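Dye Laboratory Notebook, Clistard Building
Jun 23, 2018
Madder on wool, water series, continued from the previous entry

The purpose of this series is to establish how far the color obtained from ground madder root depends on the water in the bath. The earlier entries covered the building supply only. The present entry adds two further waters: the bottled water from the dispenser in the outer office, and the deionized water kept in the preparation room. All wool is from Geraghty lot 554, scoured and mordanted together so that the fiber is the same throughout.

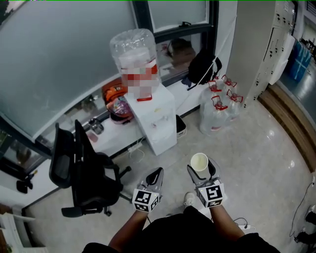
Outer office, with the water dispenser on the tile floor.

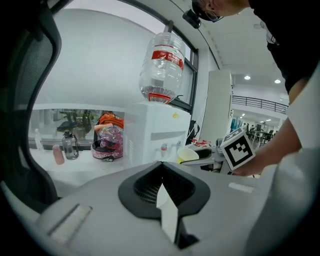
Materials carried forward

Wool: Geraghty worsted, undyed, lot 554, wound into skeins of 50 grams. Nine skeins were wound. Six were used in this entry and three are held back, mordanted and dried, in the paper-lined drawer.

Madder: ground root from Avetti, second bag, opened for the previous entry and resealed. The powder has picked up a little moisture at the fold of the bag and had begun to cake. The caked portion was set aside and is not to be used for measured work. It may be used for demonstration skeins.

Mordant: potassium alum with cream of tartar, in the proportions given inside the front cover of this notebook. Skeins were brought up slowly, held for one hour, and left to stand in the cooling liquor for 22 hours before rinsing. This is longer than in the first series. The difference was not intended and results from the preparation room being closed.

Meter: Clasov bench pH meter, calibrated at two points before work began. The electrode is slow to settle in the bottled and deionized waters. Readings were taken only after the display had held steady for a full minute.

Baths

The powder for each bath was wetted overnight in 400 milliliters of the water under test, then strained through the cotton bag into the pot and made up to volume with the same water. Two skeins were entered in each bath.

Bath A: building supply, drawn cold after the tap had run for several minutes.
Bath B: bottled water, from the office dispenser.
Bath C: deionized.

Each bath was brought up over the course of an hour and a half and kept well below a simmer. The instruction in the older procedure sheet to "heat until steaming freely" is too loose for this work and should be struck out. Madder gives its clearer reds at moderate heat, and the browns come forward quickly once the bath is allowed to get away. The left-hand hot plate overshoots when it is turned up from cold. Bath A was on that plate and had to be lifted off twice.

Colleagues repeating the series should rotate the pots between plates or should use the water bath for all three. In the present arrangement, any effect of the plate falls entirely on A, and this weakens the comparison more than anything else recorded here.

Observations during dyeing

Bath A took on a deep brick color early. The skeins showed an even orange-red by the end of the first half hour and continued to deepen. A fine scum formed at the rim of the pot and was wiped away with paper.

Bath B was lighter in the pot throughout. The wool was slower to take color, and one skein showed a pale band where the tie had been drawn too tight. The tie was loosened and the band partly filled in. It remains visible in the dry skein and that portion should not be used for the light exposure cards.

Bath C stayed distinctly orange. This agrees with what the standard handbooks say of madder in soft water - calcium is needed for the full red, and without it the color stays toward orange and salmon. It is useful to have it confirmed on our own wool.

At the end of the heating period all three pots were taken off and allowed to cool with the skeins in place. The skeins were then lifted, drained over the rack, and rinsed in building water until the rinse ran clear. The question was raised of whether B and C should have been rinsed in their own waters. Rinsing in the harder building water may have shifted the color slightly after dyeing. No shift was noticed by eye, but the point was not tested.

Chalk addition

One skein from Bath C was returned to its liquor after a small amount of precipitated chalk had been stirred in, and the bath was reheated for a further hour. The color moved clearly toward red. It did not reach the depth of A, but it could fairly be set beside the drier, lighter skein from B without looking out of place. The pH rose with the addition, as expected, and some part of the change may be owed to that alone.

The chalk was added dry and did not disperse well. Pale specks were found in the skein after drying and most of them shook out. In future the chalk should be slaked in a little of the bath liquor first and poured through the strainer.

Dry comparison

Skeins were compared on the gray card, under the north-facing window of the dye room and again under the bench lamp. The ranking from reddest to most orange was the same in both conditions:

A, both skeins
C with chalk
B, both skeins
C without chalk

The lamp makes B and C with chalk look closer than they are. Final judgments should be made in daylight only, and the card should be wiped beforehand. It has a smear of indigo on the lower corner that has been there for some time and should be dealt with or the card replaced.

The label on the bottled water gives a calcium content, but that figure has not been checked here and is not relied upon. The hardness strips in the cabinet are past their date. A fresh pack has been added to the order sheet. Until it arrives, the waters can only be ranked by reputation, and the entry should be read with that in mind.

Wash test

A short length from each skein was stitched between strips of white cotton and white wool and washed with neutral soap. There was no visible staining of the cotton from any sample. The adjacent wool took a slight pink from both A samples and none that could be seen from the others. This may mean only that A carried more loose color and was not rinsed long enough. The A skeins have since been rinsed again and the second washings were clear.

Light exposure cards

Cards have been prepared for A, B and C, and for C with chalk. Half of each card is covered with black paper held with linen tape. They are to go up in the dye room window and stay there until the end of July, when the covers may be lifted and the halves compared. The cards should not be moved to wipe the sill. Last year's cards were taken down for cleaning and put back in a different order, and two of them could not be identified afterward - the codes are now written on the back in pencil as well as on the front.

Housekeeping

The cotton straining bags are wearing through at the seams. Madder grit was found in Bath B after straining and had to be passed through a second time. New bags should be cut from the tighter muslin.

Spent madder from all three baths has been combined and dried on trays. It still holds a fair amount of color and will serve for a weak second bath. The jar is marked "exhaust, mixed waters" and is not suitable for any comparison.

The pots have been scoured. The enamel pot used for C has a new chip on the inner wall near the handle, with bare metal showing. It is withdrawn from madder and cochineal work, as exposed iron will dull both. It remains usable for walnut.

To follow

Repeat all three baths on the water bath, using the three skeins in reserve, one to each.
Add chalk to B as well as to C, slaked and strained.
Rinse each skein in its own water.
Record hardness once the strips arrive.
Ask Avetti whether the next bag can be supplied in a smaller size with an inner liner.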